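Town History & Place Names > Small towns > Where did the name Kekdale come from?

mossback_jen
3 May 2024
Hi all, first real post here after reading along since January. I'm trying to put together a little history of Kekdale for my kids, and I'm stuck on the very first line, which is the name. My grandmother always said it came from a sheep farm that was there before the railroad. The sign at the edge of town says it was "named for an early settler," and that's it, no settler mentioned! Does anybody have something better than a sign? 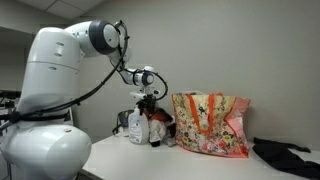
I should say I've only been through the church registers so far. There's no family called Kek in there, and no Keck or Kecke either, so I'm already a bit suspicious of the settler thing.

oldrailcut
The farm story is right, or close to it. "Kek" is an old country word for cow parsley and that whole creek bottom is white with it in early summer. Some homesick farmer called his place Kek Dale, two words, and the depot took the name and squashed it together. My dad had a freight receipt with it written as two words. Wish I knew where that went.

Tharun Varma
I like the plant idea but I'd be careful. Every small town has a pretty story like that and most of them got made up long after. I've been reading the old survey books and the creek is down as "Keks Run" before there was any farm at all. That looks like a person to me, maybe a trapper who never bought land, so he wouldn't be in the church books.

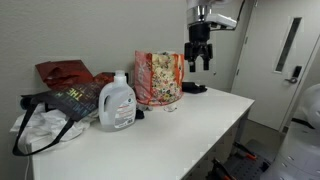 Replies, page 2

oldrailcut
Surveyors wrote down what they heard, Tharun. They dropped letters and added them all over the place. One S doesn't make a trapper.

Tharun Varma
Sure, but one freight receipt that's gone missing doesn't make a plant either :)

mossback_jen
Okay okay, you two! This is more than I've gotten out of anyone in town. Tharun, which survey book was it? The library has a shelf of them and they're all bound the same, so I'd love a page number before I drive over there. 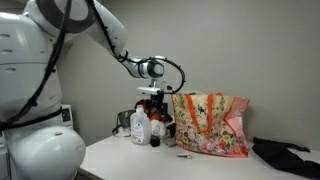 And does anyone know how many people lived there when the depot opened? Grandma said 200, which sounds high for a place with one store.

pintofcream
200 is way too high unless she was counting the railroad crew. I have the store ledger copied out and there are 28 accounts in the first year. Say a family for each, and a few bachelors, and you're still well short. The crew had 50 men and they moved on once the bridge was done.

Tharun Varma
Book 6, the page with the mill sketch on it. The numbers are worn off that part.

oldrailcut
I'd count the crew. They ate there, they slept there, two of them are buried there.

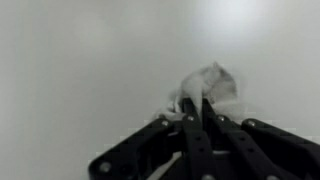 Anyway, I'll go through Dad's boxes again this weekend. If the receipt turns up I'll scan both sides and post it, and Tharun can tell me it's a forgery.

mossback_jen
Please do! I'm going to leave the first line blank for now and start with the depot.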